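Siven producer says third film is "basically written". We've heard that before

Another month, another promise that Siven is about to get bigger. Speaking after a screening on Friday, producer Heidrun Haslinger said the studio now sees the fantasy series as five films and not three, and that the script for part three is "basically written, apart from the ending".

Apart from the ending. Readers with long memories will recall that part two was also basically written, right up until the release slipped twice and the whole final battle was shot again with half the cast wearing different hair.

The first Siven opened on 1726 screens and did well enough. The second opened on more and did worse, and by its third weekend it was hanging on at 1081. That is hardly a disaster, but it isn't usually the sort of slide that makes a studio order two extra helpings. Dreltier, which is paying for all this, would only say that it "remains committed to the world of Siven", a sentence that could mean five films, or a cartoon, or a lunchbox.

Haslinger was firmer. She told the audience that the story had always been meant to run longer, and that the character of Thaler, killed off 51 minutes into the second film, was "never as gone as people assumed". Thaler fell into a volcano. We watched him do it, in slow motion, with a choir.

There is a case for bringing him back. He was the only person on screen who seemed to be having any fun, and the sequel sagged badly once he had left it. But if the plan had really been there from the start, it is odd that the first film wraps up nearly every thread it opens, and odder still that the second spends its first half hour undoing the knots. It looks much more like a trilogy being stretched to fit a release calendar.

Asked whether the extra films would be shot together, Haslinger said that was "one of the conversations". Asked who would direct them, she said that was another. She did confirm that the Keltisari, the masked riders glimpsed in the closing shot of part two, will be the main villains next time — the one piece of solid news in a talk that ran well past ten o'clock.

As for dates, part three is still down for May. No cameras have rolled, no lead has been signed beyond the original deal, and seven months of effects work were needed on the last one. Make of that what you will. We'd expect a quiet announcement moving it to the autumn, followed by a loud one about how pleased everybody is with the extra time.

Fans at the screening seemed happy enough, it should be said, and there was a proper cheer at the mention of Thaler. Whether that cheer is worth two more films is for Dreltier's accountants. We'll believe in part five when we've sat through part four. 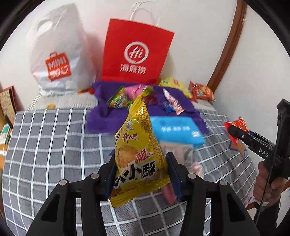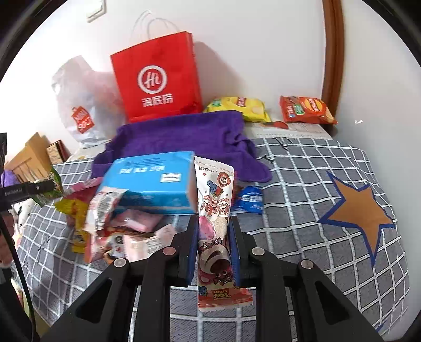

Wrapped snacks over a grey bed cover with a white grid pattern.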